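Gustton Makers
03/10/2019

1/ OK so I've been learning to weave on a rigid heddle loom since July and I need to talk about it somewhere, so you're all getting a thread!

2/ I took the beginner class at the mill in Limley. Went in wanting one scarf. Came out wanting to weave curtains, towels, a rug, everything.

3/ Pale wood grain and sparkly stripes, my two favorite things to look at lately:
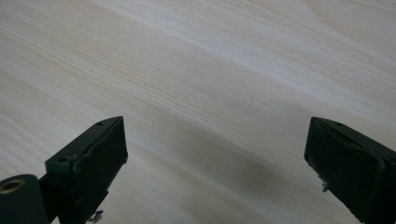
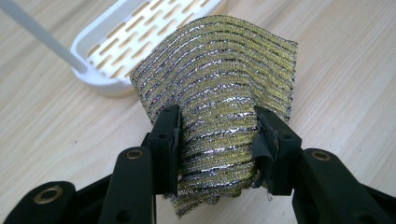
4/ Warping first. It scared me to death and now I love it — put on some music, pour a coffee, and walk the yarn back and forth. My last warp was 200 ends and it flew by.

5/ Please don't beat too hard! My first scarf could stand up by itself. Press the yarn into place and let it go.

6/ Edges! Mine were awful for 9 whole inches, then I started leaving the weft at an angle before closing the shed and wow. So much less pulling in.

7/ Yarn: you do not need the fancy stuff. Plain cotton from the shop in Fandham, 800 yards to a cone, and I still have plenty left after two towels.

8/ Wash your samples before you decide you hate them. I nearly threw one out and it came out of the sink so soft!!

9/ Next up is the Semple guild show, where I plan to stare at everyone's twill and ask too many questions. If you weave, tell me what your second project was — I'm still picking mine after the towels.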